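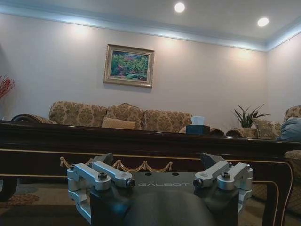 *A long, dark wooden coffee table.*

**Felia lets members hide their friend lists**

Felia, the photo and message app run by Veltis, has added a setting that lets members decide who can see their list of contacts. The update began reaching phones in December and is already on the web version.

Until now, anyone with a Felia account could open a profile and scroll through every contact on it. Members can now pick "everyone," "contacts only" or "just me." The choice is under Profile, then Visibility. Existing accounts stay on "everyone" until the owner changes it.

Shirin Zarei, product manager at Veltis, said the company tested the setting with 943 members in Clendosthorpe. Of those, 371 switched to "just me" in the first month.

Shared contacts will still show up – two people who both know a third person will see that name on each other's pages. Thabiso Maluleke, who runs a local group page with 244 members, said he would like that to be optional too.

Group pages are not covered by the change. Veltis said member lists for groups of up to 500 people will get the same three choices in a later update, but gave no date.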